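Desk sharing at Prellside – your questions

Quick answers, will tidy this page up in January when Manuela is back. Anything missing, ask at the front.

Do I get my own desk?
No. First come, first served, except the two by the door, which are Marchetti's. Please don't sit there even if they look free.

What time can I get in?
From 6 am with a fob. No fob, wait for Samuele.

Can I leave my stuff overnight?
Not on the desk. Lockers are in the hallway, 14 of them, bring your own padlock. Mugs go back to the kitchen.

Why did my papers move?
Cleaners need clear tops. Loose paper gets put in the nearest tray. Look there first, then ask Vittoria.

What are the trays for then?
Paper. Mail, forms, printouts you need this week. No food pls, crumbs go straight through the mesh and are a pain to get out.

Which tray is which?
Bottom one is incoming, anything above that is yours for the day. Empty it when you leave. Stuff left more than 6 days goes in the box under the stairs – we do not sort the box. 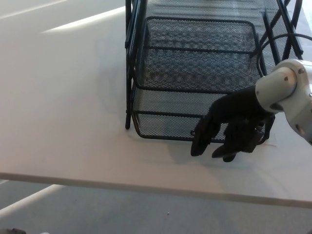 Same goes for small things. Paper clips, pens, chargers – drawer please, they get lost under the folders otherwise.

Can I move a tray to another desk?
Yes, lift it by the frame and not by the baskets. Check for cables behind it first.

How do I clean one?
Dry brush, then a damp cloth. No spray on the white tops, it leaves streaks and Gaetano has to go over them agian.

Mine is wobbly / bent
Tell Marisa. Spares are at Walley, takes roughly 2 weeks to get one over.

Can I bring my own organizer?
Fine, put your name on it. Goes in your locker at night like everything else.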